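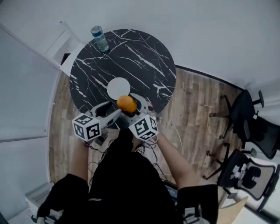 The Ovmont round table is supplied by Flanach for break rooms, small meeting rooms and residential dining areas. It is intended for use by one to three persons and may be placed in the open or close to a wall. The top carries a black marble pattern with thin white veins, against which light-colored articles show clearly, as the flat white disc in the middle of the table does here. The round edge has no corners, and the table may be approached from any side.

Product details
Item number: 322
Shape: round
Top: black marble pattern, white veining
Diameter: 48 inches
Height: 30 inches
Use: indoor only
Assembly: required; two persons recommended

Placement
The table should stand on a level, finished floor. Felt pads are included and should be fitted before the table is moved into position. Where chairs are to be used on all sides, a clear space of 30 inches should be kept between the edge of the top and the nearest wall or cabinet. Power cords should be kept clear of the base.

Care of the surface
Wipe the top with a soft cloth and mild soap, then dry with a second cloth. Fruit juice, coffee and vinegar should be removed promptly. Scouring powder, steel wool and products containing bleach must not be used. Coasters are advised for cold drinks and hot cups. Dust is more noticeable on the black pattern than on the lighter finishes in the Baltska range, and daily wiping is suggested in shared rooms.

Load
The evenly distributed load on the top must not exceed 70 pounds. Persons should not sit or stand on the table.

Ordering and delivery
Orders from offices, schools and public bodies are handled by the Asadi showroom. The top and base are packed in separate cartons and may arrive at different times. Please inspect both cartons before signing for delivery. Replacement felt pads and base screws may be ordered under the same item number.

Inquiries regarding institutional orders should be addressed to Niloufar Arabzadeh, Contract Furniture, Flanach. The showroom is closed for inventory in July.

Related items
Baltska round table, light finish
Baltska stacking chair
Ovmont side table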